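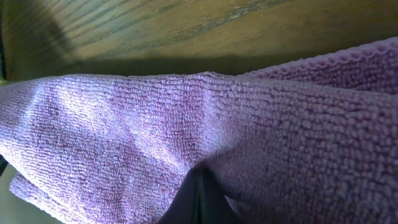 The Service Charge Cap Is Priced in the Wrong Place

Office tenants in Tarnska have spent the past two years asking for caps on service charges, and landlords have mostly agreed to them. The usual form is a fixed ceiling per square meter, indexed once a year, with utilities left outside. Both sides treat this as a concession by the landlord. I think it is closer to a loan, and tenants should read it that way before they sign.

A service charge covers the cost of running a building: cleaning of common areas, lift maintenance, reception, security, insurance, management fees. In a multi-let building these costs are split by floor area. Without a cap, the tenant pays its share of what was spent. With a cap, the landlord absorbs anything above the ceiling, at least on paper.

The trouble starts with what is left outside the ceiling. I reviewed the standard lease used by Magnusson for its buildings near the ring road, and the list of excluded items has 123 lines. Energy is there, as one would expect. So are "statutory works," "improvements to building systems" and "costs arising from third-party price changes." The last of these could cover a cleaning contract that was retendered at a higher rate. A cap with that exclusion limits very little.

Lanying Shao, who negotiates for occupiers, takes the opposite view. Her argument is that a weak cap still sets a reference point, and that a landlord who exceeds it must explain the excess in writing. She is right that the explanation has some value. A tenant with 1,000 square meters and no in-house property staff will rarely have the time to test it, though, and the lease seldom gives more than 50 days to object after the annual statement arrives. 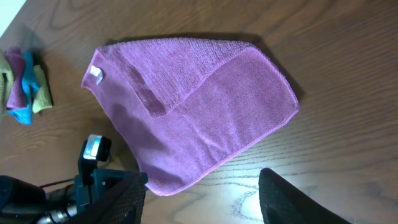 The second problem is maintenance. A landlord that carries the risk of overspending has a direct reason to spend less. Some of that is healthy. Much of it is work moved into a later year, and the tenant who renews will meet it then, often as a capital item that the cap does not reach. Lieven De Graaf made this point to me in October about the Fesach building, where filter changes in the air handling units had gone from quarterly to twice a year after the caps came in. The charge stayed flat. The replacement of two fan assemblies was then billed as an improvement.

I do not argue for open-ended charges. A tenant needs to be able to budget, and a landlord with no limit has little reason to tender anything. What I would ask for is a different set of terms. The lease should contain a short, closed list of exclusions. It should state the maintenance intervals for the main systems, so that a cut in service is a breach and can be dealt with as one. It should give the tenant access to invoices and contracts for the full term, plus a period after it ends.

Flustico has let space on terms near to these. Its headline charge is higher than its neighbors', and agents tell me this costs it viewings, as comparison sheets show the capped figure and omit the exclusions. That is a fault in the comparison sheets. Agents could fix it by adding one column with the total paid per square meter in the previous year, excluded items included, and tenants could decline to shortlist any building for which that number is not supplied.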